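# An afternoon at Akarix, with the people who sort the paper

I got off the bus at Farkiddale two stops too early, so I saw rather more of the trading estate than I'd planned to. There's a tile warehouse, a place that mends forklifts, a very good smell coming from somewhere I never found, and then Akarix, with its door propped open by a fire extinguisher and a sheet of paper taped up saying OPEN DAY, MIND THE STEP. I didn't mind the step. Valentyna Lytvynenko caught my elbow on the way in and that was how we met.

"Everyone does it," she said. "We'll paint it yellow one day."

Valentyna runs the handling side of things at Akarix, and she had agreed weeks ago to let me ask her questions while the open day went on round us. I'd pictured a quiet office. What I got was two folding chairs next to the demonstration table, a mug of tea on the floor, and an interview done in bits between visitors. I liked it much better that way (though my recording is mostly other people's children).

What they're working on is paper. Leaflets, brochures, booklets, programmes - all the printed stuff that comes back from trade fairs and hotel lobbies in boxes and has to be sorted before anyone can reuse it. I asked her why on earth she'd picked that.

"Because I used to do it by hand," she said. "I had a summer at a print finisher's when I was a student. You stand there and you pick up one thing and look at it and put it down on a pile. Eight hours. I was good at it and I hated it, and I remember thinking, if I ever get to choose what a machine does, it can have this."

And has the machine been grateful?

"It's terrible at it! It's much better than it was last July, but I was faster at nineteen with a hangover."

I had assumed paper would be easy. You see films of robots lifting car doors, and a brochure weighs nothing. Valentyna has clearly heard this before, because she reached under her chair, pulled out a menu from a takeaway and handed it to me without a word. Then she told me to hold it by one corner. It flopped over my hand.

"There you are," she said. "A car door is a car door whichever way you hold it. Paper changes shape while you're carrying it. And then a brochure is several bits of paper that all want to do different things. You get hold of the front and the back wanders off. So we use both hands, one at each side, and we try to keep it a bit stretched between them. Not pulled. Just so it knows where it's meant to be."

She talks about paper like that all the time, as if it had moods. Her colleague Babatunde Akande, who looks after the software that decides what goes where, came over about then to borrow a pen and stayed for a good quarter of an hour. He told me the names they have for the ways it goes wrong. A "curtain" is when the cover swings open halfway across. A "sandwich" is two leaflets picked up as one. A "letterbox" is when a leaflet gets posted neatly down the gap behind the table, and there'd been one of those already that morning, in front of a man from the council.

"He was very nice," said Babatunde. "He got down on his knees and fished it out for us."

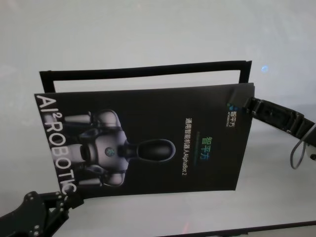 I asked how they keep score, and that's where Sơn Giáp got involved, because the scores are Sơn's job. There's a notebook as well as the computer record, and Sơn trusts the notebook more. They had set themselves 4000 picks to get through before the end of the project's first stage, and on the morning I visited they'd done 3261. Of those, 471 had gone down as failures of one sort or another, curtains and sandwiches included.

"But you have to ask what a failure is," said Sơn. "If it drops the thing and picks it up again, I write it down as a failure. Babatunde says it's a success with a story. We've had this argument a lot."

"It ended up in the right tray!" said Babatunde.

"It ended up on the floor first."

Valentyna let them go at it for a while and drank her tea. I got the feeling this was a regular event and she'd given up refereeing.

The part I found hardest to follow was the looking. Once a brochure has been lifted it has to be read, or at least recognised, and it hardly ever turns up the right way round. I can read sideways if I tilt my head, and upside down if I have to. I'd never thought of that as being clever. Babatunde explained that their software tries the words in several directions and settles on whichever makes most sense, and that it gets on fine with plain lettering on a plain background. Shiny covers are its enemy. So are dark ones, and so are the ones where the designer has put a picture over the name of the company.

"Designers love doing that," he said. "It looks great. You can't read it, but it looks great."

"And then there's fingers," said Valentyna.

Fingers?

"The gripper has to hold the thing somewhere. Wherever it holds, it's covering something up. If it's the last letter of a word, you can guess. If it's the bit that says which year the catalogue is from, you're stuck, and you have to put it down and take hold somewhere else, and every time you do that there's another chance to drop it."

I said that I did the same thing with my thumb when reading a map, and she pointed at me as if I'd won something.

We had to stop then because a school party arrived. I moved my chair back and watched Virgilio Evangelista take them round. He's their mechanic, more or less - he told me his contract says something longer - and he's wonderful with a crowd. He didn't start with the robot at all. He gave every child a leaflet and a pair of kitchen tongs and told them to turn over the page without using their fingers. The noise was incredible. One girl managed it by pinning her leaflet to the table with her elbow, and Virgilio said that was cheating and also that he'd like to offer her a job.

He came and sat with us afterwards, quite worn out, and I asked him about the grippers. He makes a lot of small changes to them, it seems, and keeps the old parts in biscuit tins under his bench.

"It's always the tips," he said. "If they're too smooth, the page slides. If they're too rough, you get a mark, and then the customer isn't happy because now it's rubbish when before it was a brochure. I've tried all sorts. I tried a bit of a washing-up glove. That was good for a week."

And after a week?

"It went sticky. Then everything was a sandwich."

There's a customer, then, or there will be. A firm called Skunow, which collects leftover print from exhibition halls, is paying for part of the work and had sent Modupe Bashir along for the day. I'd been told she might be too busy to speak to me. In fact she'd been standing behind my chair for a while, eating a flapjack, and she was happy to chat. She was also the only person in the room who didn't much care how the machine did it.

"I've got sixty-odd boxes come in after a big show," she said. Then she checked her phone and corrected herself. "Sixty-five, the last one. Every box is a jumble. Some of it's perfect, never been opened, and the firm would take it back tomorrow if somebody would tell them it was there. At the moment it mostly gets pulped, and that makes me cross."

I asked whether the people who sort by hand at the moment were worried. It's the question I'd come to ask, really, and I had been putting it off. Modupe didn't rush.

"Some are," she said. "I'd be lying if I said they weren't. We've got two people who sort and they're both off on other jobs most of the week, because there's never enough of us. What I've told them is that I'm not signing anything that ends with one of them going. I've put that in writing. Whether the person who has my job in ten years feels the same, I can't tell you."

Valentyna had gone quiet during this. Afterwards she said she was glad I'd asked it in front of her. She thinks about it a good deal, and she doesn't believe she has the answer either. Her own mother packed biscuits for a living and would, she said, have thrown the whole job at a robot and gone swimming, "as long as she still got paid, and that's the bit I can't build."

By four o'clock the crowd had thinned out and they let me have a go. You don't drive it, exactly. You stand at a keyboard and choose which item it should try next and how hard it should squeeze, using a little program they call Bako. I was told it had been named after a dog, then told by somebody else that it hadn't. I picked a folded map, since I've got a grudge against folded maps, and set the squeeze low because I was nervous of creasing it.

It let go straight away. A curtain and a letterbox in one, according to Sơn, who got the notebook out and asked how I spelled my surname.

My second go was better. I chose a thin stapled programme, turned the squeeze up a notch, and kept my hands behind my back as if that would help. Virgilio was whispering "go on, go on" next to me, which was very sweet considering he must have seen it thousands of times by now. It went into the tray a bit crooked but it went in, and I'm afraid I cheered.

I asked Valentyna, while she was hunting for her coat, what she'd be working on next. She wants to try envelopes. Babatunde groaned from the other side of the room.

"Windows," he said. "Envelopes with windows. She's been threatening us with it for months."

They're opening the doors again in the spring, and Modupe says she'll bring one of her real boxes along next time, straight from the hall and unsorted, so visitors can see what a jumble looks like. I've said I'll come. I'll get off at the right stop, and I've asked them to paint the step.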